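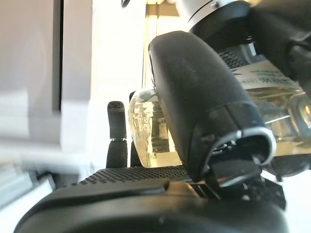 Figure 2. Clear glass bottle lying on its side, with thick, faceted glass at one end.

2.2 Standing and lying down in the cold drawer

Drinks turned out to be the liveliest part of the Trotden kitchen study, and we had not planned to give them a section of their own. The earlier rounds, run under the Treltarano project, dealt with dry goods: tins, packets, jars with lids that stack. A tin of beans goes on a shelf and stays there. A bottle has a neck, a heavy end, a cap that may or may not be trusted, and a label people like to be able to read. All of these pull on the decision about where it goes, and it was a delight to see how much thought goes into something most households do several times a day.

We sorted resting positions into upright, lying and leaning. Leaning was dropped as a class of its own after the pilot, as our two coders could not agree on when a bottle stops leaning and starts lying. Anything touching the base of the drawer along its side was from then on coded as lying, whatever its neck was doing, and everything else as upright.

Glass with thick, cut-like facets, of the sort in Figure 2, deserves a word. A smooth round bottle laid on a flat surface will roll at the slightest push, and people know this, so they wedge it against a wall or a neighbour. Facets change the matter when they reach the surface the bottle rests on: it can settle on one flat face and need a proper nudge to reach the next. When the facets sit only at one end, the plain part may still swing round, and we would love to know more about this than our notes can tell us. Facets also bend the light so strongly that whatever stands behind them breaks up into streaks, and coders working from pictures should be warned not to read the contents of a shelf through them.

Plastic bottles are another story. They are light for their size, they give a little when squeezed, and their screw caps seem to invite people to lay them down. Even so, a good many of the households we spoke to keep plastic bottles upright for as long as there is height to spare. The reasons given were mostly to do with past leaks. Several mentioned sticky drawer bottoms with real feeling.

Then come the drawers themselves. A deep, flat-bottomed drawer with raised side walls, pulled out from the lower part of the fridge, is in effect an open box seen from above, and it is a wonderful thing to study. The walls hold whatever rolls, the flat base offers no help at all, and everything can be seen at once. Cans do what one would expect. Laid on their sides they make a loose cluster, and the space left over has an odd outline which the next item must fit. A tall bottle arriving after the cans raises the question this section is about, which is whether to stand it in the gap or lay it down and let the cans shift. The Corport guidelines, which we otherwise followed closely, treat cans and bottles as separate classes with separate places. In a shared drawer, such as the white one below with green cans lying in it, that split hides the best part.
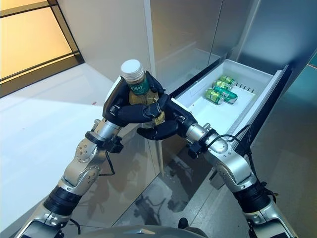
Pirihi, answering the July round, wrote that cans ought to go in last, because they will fill any hole you leave them, while a bottle wants its place settled first. We found this a splendid rule and went back to our notes with it in hand. It fits the drawers with low walls very well. It fits the deep ones less neatly, where households with up to six cans in the drawer seemed happy to push them along with the base of the bottle.

For the coding sheet we therefore added two columns, one for what was already in the drawer and one for whether anything had to move. The second is the harder to fill in. A single picture gives the first at a glance and says nothing of the second, so that column was completed only where a household had described the move in its own words. The labels facing up or facing outward were noted in the margin and are taken up in the next section, together with the door racks.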